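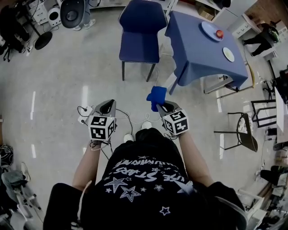 Teaching by Hand: An Afternoon at the Dollham Open Day

Print this page | E-mail this article

Myfanwy Harries has run the manipulation group at Dollham for long enough that she no longer enjoys talking about robots on a stage. At this year's open day she skipped the lecture hall and stayed on the lab floor, where visitors could walk up, pick up a pair of grippers and do a chore with them. We spoke to her there, between groups.

The project is called Akolgo. Its aim is to teach robot arms simple household work by having people do the work first, using hand-held grippers that open and close much like the ones on the arm. Each gripper carries a white cube printed with black-and-white square codes, which cameras use to work out where the gripper is and which way it is turned. The cables run back to a computer. At the demonstration a person stood at a table with a blue tablecloth and plates on it, a gripper in each hand, one of them closed on a bright blue cloth.

"People expect to see a robot do something clever," Harries says. "What we show them is a person doing something ordinary, a bit slower than they would at home. Some of them are let down for the first minute. Then they try it."

Trying it is harder than it looks. A hand has fingers and a palm, and skin that can feel a cloth starting to slip. The grippers have two jaws. Harries says most visitors pick up a piece of fruit with no trouble and then lose their patience with fabric.

"Cloth is the one that gets them," she says. "You take hold of a corner, and the rest of it goes wherever it wants. With your fingers you fix that without thinking. With the grippers you have to plan. You have to put it down and take it again somewhere else, and that is useful for us, because the arm will have to do the same thing."

The group had 138 people signed up for the hands-on sessions, and she says more than that came through the door. Each session was kept to 90 seconds of recording per turn, with time before it to get used to the grip. Children were allowed to take part if they could close the handles all the way. A few could not, and were given the job of setting the plates back between turns.

I asked whether recordings made by the public are any good.

"Many of them are poor," Harries says. "I don't mind saying so. Someone turns around to talk to their sister and the cameras lose sight of the markers. Someone drops the cloth and laughs and kicks it. We throw those out. But the good ones are different from ours in a way I like. My students have all learned to do the task the same way. They stand in the same spot and reach from the same side. A visitor comes in and does it left-handed, or pulls the plate toward them first. We would not have thought of it."

Before the open day the group had 1,555 usable recordings of table tasks, nearly all made by students and staff. Harries hopes the visitors will add up to 300. Sorting them takes longer than making them, and she does not expect to have a final number for a while.

The arm itself is kept in a building at Rumbridge, a short bus ride away, and was not part of the day. I asked if visitors felt cheated by this. She thought about it.

"A few asked where the robot was. It's a fair question. We used to bring it. In December two years ago we ran it for a school group, and it stood still for most of the hour while we looked for a bad connector. The teacher was very kind about it. But the children had sat on the floor all that time and had touched nothing. After that I said, let's bring the part they can hold."

She also prefers the way the hand-held version makes people ask about the work. When visitors watch an arm, she says, they ask how strong it is and how much it costs. When they have held the grippers, they ask why the jaws are that shape, or how the computer knows left from right.

The left and right question came up while I was there. A man wanted to know what would happen if he swapped the two over. The answer is that each cube has its own set of codes, so the software would know, and the recording would simply be labeled wrong in the notes. He seemed pleased to have found a problem with the notes.

The setup is plain. There is a polished floor, chairs, the table, stands and speakers off to one side, a computer tower, and a good many wires. Harries says the cables are her main complaint. A wireless version has been built with a small firm called Wisach, but the battery makes each gripper heavy enough that people tire and start resting their elbows on their ribs, and the recordings show it.

"You can see the fatigue in the data," she says. "The paths get lower and lower. So for now we have wires, and we ask people to watch their feet."

On the larger question of what this is for, she is careful. The group has been approached by care providers who would like a machine that can clear a table or fold a towel. Harries tells them it is too early. The arm can move a plate from one side of a table to the other when the plate is one it has met before. With cloth it does well on some days and badly on others, and she is not yet sure what makes the difference.

"I would like to be able to say a year," she says. "I can't say a year. What I can say is that the cloth tasks were hopeless when we taught them with a joystick, and they are not hopeless now."

Then another group was waiting, and she went to show them how to hold the grippers. Her advice was the same each time I heard it: thumbs on the outside, elbows loose, and look at the thing you are picking up – not at the gripper.

The hands-on sessions will be offered again at Rumbridge, in smaller groups. Booking is through the visitor desk at Dollham. Closed shoes are required, and bags should be left at the desk.

Posted 8 March 2022

This site uses cookies to remember your settings and count visits. By continuing to browse you agree to our use of cookies. Accept | Learn more

Contact us | Copyright Dollham. All rights reserved. | Back to top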